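3. 内覧前の整え作業と売り手の語り

3.1 調査の背景

住宅の売却において、物件がどのように語られるかという問題は、価格形成の議論に比べると長らく脇に置かれてきたように思われる。間取りや築年数、駅からの距離といった項目は一覧表に収まりやすく、統計的な扱いにもなじむ。ところが、実際に家を手放そうとする人々に話を聞いてみると、彼らが最も熱を込めて語るのは、たいていそうした項目の外側にあるものである。朝の台所に入る光のこと、庭の柿の木のこと、子どもの背丈を刻んだ柱のこと。私たちはこうした語りに耳を傾けながら、それが広告文のなかでどのように残り、あるいは消えていくのかを追いかけてみたいと考えた。

本節で扱うのは、ドロスベリ(Drosberg)地区とイェクベリ(Jekberg)地区の中古戸建住宅である。前者は湖に面した古くからの住宅地で、敷地が広く、世代をまたいで同じ家族が住み続けてきた例が多い。後者は丘の上に開かれた比較的新しい区画であり、住み替えの周期も短い。性格の異なる2地区を並べることで、売り手の語りに土地柄がどの程度にじむのかを見たいというのが、もともとの動機であった。

3.2 資料と手続き

資料としたのは、仲介会社ファンデンベルヘ(Vandenberghe)が提供した広告文400件と、そのうち24世帯の売り手に対する聞き取り記録である。広告文は、初稿と公開稿の両方が保存されているものに限った。初稿の多くは売り手自身の言葉をかなりそのまま写しており、公開稿はそれを担当者が整えたものであるから、両者を読み比べれば、何が削られ何が足されたのかを細かくたどることができる。

聞き取りは各世帯につき原則として3回、すなわち売却を決めた直後、内覧が始まる前、そして引き渡しの後に行った。回を分けたのは、家についての語り方が時間とともに移ろうのではないかという、Asanteのかねてからの見通しによる。聞き取りはすべて売り手の自宅か、引き渡し後であれば新しい住まいで行い、お茶をいただきながらの、ずいぶんゆったりとした会話になることも少なくなかった。こちらが用意した質問票が半分も進まないまま夕方になってしまった日もあるが、そうした日の記録ほど読み返して得るところが多い。

分類の作業はAsanteとShakyaが別々に行い、判断が分かれた箇所は原文に戻って話し合った。語りの単位は文ではなく話題とし、ひとつの話題が複数の部屋にまたがる場合には、最初に名前の挙がった部屋に帰属させている。たとえば「台所から庭の孫を見ていた」という発言は台所に置いた。この決め方には異論もありうるが、売り手がどこに立って家を眺めているかを重んじた結果である。

内覧前の整え作業についても、売り手の話題に上った範囲で記録した。家具の移動、壁の塗り直し、庭木の剪定といった大がかりなものから、机まわりの小物の片付けに至るまで、その幅は広い。とりわけ小物の片付けは、金額に換算しにくいために費用の調査からこぼれ落ちやすいのだが、売り手にとっては気持ちの整理と分かちがたく結びついているようである。小物の把持の様子を図1に掲げる。 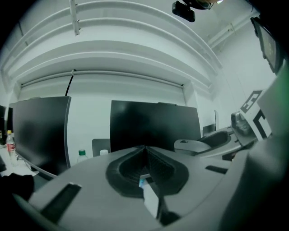
図1 白い小物を把持した指部

3.3 広告文に残るもの、消えるもの

初稿と公開稿を比べてまず気づくのは、固有の人物に触れた箇所がほとんど公開稿に残らないことである。「父が植えた」「娘が生まれた年に」といった言い回しは、担当者の手を経ると「丹精された庭」「大切に住まわれた」のような、誰の家にもあてはまる表現に置き換えられていく。担当者の側にも言い分はあって、買い手は自分の暮らしを思い描きたいのだから、前の住人の影は薄いほうがよい、というのが社内で共有された考え方であるらしい。

もっとも、この傾向は地区によって濃淡がある。ドロスベリ地区では、設計者の名や建てられた経緯が公開稿にも手厚く書き込まれ、家の来歴そのものが売り物として扱われていた。湖を見下ろす斜面のある家では、初稿にあった船着き場の思い出が、言葉をわずかに改めただけで公開稿の冒頭に据えられている。一方のイェクベリ地区では、来歴よりも学校や商店への近さが前面に出され、思い出に類する記述はごく短い。8月に公開された広告にはとりわけこの傾向が強く、新学期を控えた家族を意識した書き方であろうと私たちは読んでいる。

担当者は下書きの保管と校閲に文書管理システムClovaを用いており、削除の履歴には短い注記が添えられていることがある。「長い」「私的」「内覧時に口頭で」といった注記のうち、私たちが心を引かれたのは最後のものであった。紙面から消えた話が、玄関先や縁側で買い手にそっと手渡されていたことになる。広告文だけを資料とする研究では、こうした口頭の回路はどうしても見えにくい。

3.4 売り手の語りの移ろい

聞き取りの回を追ってみると、売却を決めた直後の語りには、家の欠点をかばうような調子がしばしば現れる。雨戸の立て付けが悪いことも、冬の廊下が冷えることも、「慣れればかわいいものです」と笑って話される。ところが内覧を前にした回になると、同じ雨戸や廊下が、直すべきもの、説明に困るものとして語られはじめる。買い手の目を一度借りてみることで、長年見慣れた家が少しよそよそしく見えてくるのであろう。

引き渡し後の回では、語りは再びやわらかくなる。ただし、最初の回にそのまま戻るわけではない。イェクベリ地区のある女性は、もう自分のものではなくなった台所について、窓の向きから引き出しの並びまで、以前の回よりもはるかに細かく話してくれた。Shakyaはこれを「手放した後の間取り図」と呼んでいる。やや詩的に過ぎる名づけかもしれないが、次節の分析ではこの呼び名を借り、部屋ごとの話題の配分が回によってどう変わるかを検討する。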